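The Two-Page Rulebook

At Condesus, the rules for recording a robot training demonstration used to run to 69 pages. They covered lens cleaning, wrist angles, the order in which cables should be unplugged and what to do if a fire alarm went off halfway through a take. Most of the people doing the recording had never read past the first section.

The version in use since April is 2 pages long. It hangs on a hook by the door of the company's upstairs room in Skunham, and operators initial it at the start of each shift.

Senthil Iyengar wrote both. He runs data operations for Condesus, which collects demonstrations of everyday handling tasks and supplies them to companies that train robot arms. His operators hold a gripper in each hand and do the task themselves: put the pen in the box, fold the towel, take the lid off the jar. The motion of the grippers is tracked, and a robot later learns from it.

"The long document was written for an auditor," Iyengar says. "I had never met the auditor. I'm not sure there was one."

There is no agreed standard for this kind of work. Robots in factories are covered by safety rules that go back decades, and those rules say a good deal about fences, speeds and stop buttons. They say little about a person at a table with two handheld tools and no robot nearby. Companies have filled the gap on their own, and the results differ a great deal from one to the next.

The Condesus rules begin with the table. Before the first take, the operator clears everything that isn't part of the task out of the reach of both hands. Things in the background may stay where they are. Iyengar went back and forth on that point for months. His first draft called for bare walls and a gray curtain, and a customer complained that its robot did well in front of gray curtains and poorly everywhere else. The curtain is now in a closet.

Next come the grippers. Each one starts at the front of the table, with its markers uncovered and its light on. The operator holds still before moving. If a sleeve slides over a marker during the take, the take is finished anyway and flagged afterward. Operators are told not to stop in the middle, a habit that left the old archive full of half-second clips with no useful label. 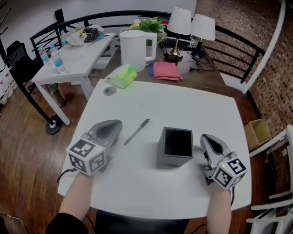
Cables are the part most rulebooks leave out, according to Pantelis Karamanlidis. A cable that pulls on the wrist changes how a person moves, and the change ends up in the data. It also ends up in the shoulder. His own rule is that an operator should be able to reach every corner of the table with either hand before recording begins, and that if the cable goes tight at any point, the session waits until it has been rerouted.

Condesus has adopted something close to that. The reach check is the fourth item on the first page. It takes a few seconds, and operators repeat it whenever they change seats.

The second page deals with people. An operator may record for 50 minutes of each hour at most and changes tasks at least once before lunch. Anyone may refuse a task without giving a reason. Faces, mail, phone screens and medicine labels must be kept out of view, and if one gets in, the operator marks the take and it is held back for review. Nobody is paid by the take.

That last rule cost the most to put in place. Until this spring the company paid a small bonus for every demonstration above a daily target of 400. Brodie Paewai, who has recorded there for two years, remembers what it did to the work.

"You learn to be quick in a way that isn't how you'd do it at home," Paewai says. "You drop the thing from a bit higher. You don't straighten it after. Then you see a robot do it your way and it looks careless, and it is."

When the bonus ended, daily output fell. It has partly recovered. Iyengar won't give the current number, though he says customers are sending back less.

What gets sent back is a subject of its own. Mahuika, which buys demonstrations from several suppliers, recently went through 631 rejected takes and sorted them by cause. Fletcher Donnelly, who led the review, expected to find clumsy handling. The largest group turned out to be takes in which nothing had gone wrong with the hands at all. The label named one object and the operator had used another, or the task description had been changed partway through the day without anyone writing down when.

Mahuika now asks its suppliers for three things in writing: who changed a task, at what time, and which takes came before and after. Donnelly says smaller suppliers found this easier than larger ones, where task lists pass through several hands before they reach the table.

He also wants failures kept. Many operators, left alone, delete a take in which they fumble and try again. Under Mahuika's terms a dropped object followed by a recovery counts as a good take, provided it is labeled as one. Deliberate fumbles are not allowed. Telling the two apart is harder than it sounds, and Donnelly admits the rule depends mostly on trust.

Not everyone thinks the customer should be setting these terms. Ataberk Öztürkmen trains operators at Skillow, a contractor that sends crews to homes and offices, and he has worked under five sets of rules in the past year. One required gloves. One banned them. A third asked for a photograph of the table before every session but did not say what anyone would be looking for in it.

"My people can follow any rule," he says. "They can't follow five at once, and when they get mixed up they go back to doing what feels normal."

Öztürkmen would like to see a short common standard, agreed between suppliers, with customers free to add to it. He has circulated a draft. It asks for a clear reach area, a check on equipment and cables, a break every hour, a written log of task changes and a way for operators to report discomfort to someone other than their shift lead. Three companies have sent comments. One wanted it longer.

Iyengar has read the draft and agrees with most of it. His objection is to the equipment check, which as written would be done once in the morning. At Condesus it is done after every break. Grippers get set down, picked up by the other hand and swapped between tables, and a left gripper recorded as a right one can spoil an afternoon before anybody looks at the files. Colored tape on the handles helped for a while, until the tape wore off. The check now has the operator close the left gripper twice, then the right, at the start of each recording, so that the order is in the data itself.

He revises the sheet every few weeks. The condition he has set himself is that it can't grow past the second page, so anything added means something else comes off. The most recent item to go was a line about keeping fingernails short. The one that replaced it came from Paewai, and concerns where to put down a cup of tea: on a separate surface, behind the operator, never on the recording table, even between takes.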